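Hanging Stemware: Hooks, Rails and Holders Compared
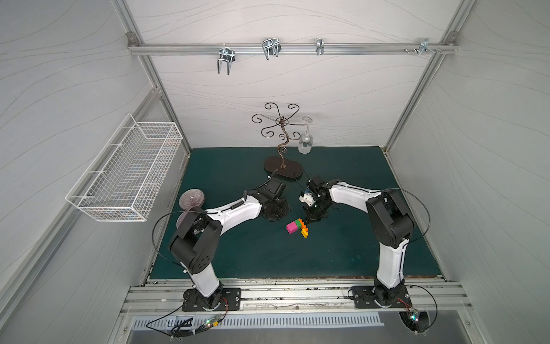
A wine glass is stored upside down for two reasons. Dust stays out of the bowl, and the weight is carried by the foot, the flattest and usually the thickest part of the glass. The arrangement works only when the support suits the stem, and a good many of the holders sold for kitchens and dining rooms are bought without anyone checking whether it does.

The critical dimension is the gap. Whatever form the support takes, the stem has to pass through an opening and the foot has to span it. A gap that is too narrow catches the stem near the bowl, where it thickens. One that is too wide lets the foot tilt and, in the worst case, drop through on one side. Before buying, measure the stem at its widest point in the top third and measure the foot across its full diameter. Both figures should be taken from the largest and the smallest glasses in the set.

Freestanding holders

The tree pattern is the oldest of the domestic types still in general sale. A central stem rises from a base and divides into arms, each ending in a scroll or hook. Dark brown wrought metal with a spiral stem and an oval base is a common version. Its merit is that it needs no fixing and can be moved to the table with the glasses on it, although I would not recommend doing so when it is full.

Loading matters more than most owners suppose. A single glass hung from an outer arm places all the weight to one side, and an oval base resists tipping better along its length than across it. Hang the first glass over the long axis if the arms allow, and place the second opposite. Unload in the reverse order.

The scroll itself should be examined by hand. Run a fingertip along the inside of the curve and feel for burrs or drips of hardened lacquer. Either will mark the stem in time. Of the two trees I have used at home, the Flirach had clean scrolls and the Camora needed ten minutes with fine abrasive paper.

A tree also benefits from a soft surface beneath it. A plain mat takes up small irregularities in the worktop, stops the base from sliding when a glass is lifted off, and gives a dropped glass a slightly better chance.

Rails and hooks

A horizontal rail fixed to the wall carries more and leaves the worktop clear. The rail is seldom the weak point. The fixings are, particularly where the wall is a light panel with nothing solid behind it. The rail I fitted in October is 572 mm long and is screwed at both ends into uprights, with no reliance on the panel between them.

Double-pronged hooks are often sold as general-purpose fittings. They will take a glass if the prongs are level and parallel. Where the prongs angle outward the foot sits unevenly, and such hooks are better kept for cloths and utensils. Single clamps are no use for stemware at all, though they hold a polishing cloth well enough - and a cloth within reach is used more often than one in a drawer.

Allow a clear drop beneath each hook. My tallest glass needs 300 mm from the support to the surface below, which leaves room for a hand to guide the bowl. I set the hooks at 116 mm centres, and the Rennie glasses clear each other. The Sarner glasses, with wider bowls, touch, so they hang on alternate hooks.

Baskets

White wire baskets mounted on a wall are frequently pressed into service for glasses. They are poor for the purpose. The grid gives no flat seat for the foot, and adjacent bowls lean together. Use the basket for stoppers, corks and folded napkins.

Technique

Hold the glass by the stem, close to the bowl, and bring the foot in level from the open side of the hook. Let the weight transfer before releasing. To remove it, lift by a few millimetres first and then draw it out. Most chipped feet come from pulling sideways while the glass is still bearing on the metal.

Glasses should be fully dry before they are hung. Water running down the bowl collects at the rim and leaves a line of scale that is tedious to remove.

Alasdair Hepburn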